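Rosenine robotics club, progress to end April
By the club lead, 1 May 2018
1 min read
Print | E-mail

Hand-held gripper now in use at every session, jaws close cleanly. Logged 126 practice grabs so far, target was 80. Two finger pads from Aerts wore thin, replacments ordered.

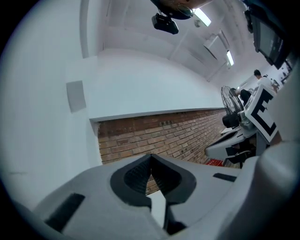 Spending fine, still inside the grant. Four students want to enter the Fotine cup, entry fee not yet paid. Need a yes from you on that before we book. Wiring notes are behind, will send seperately.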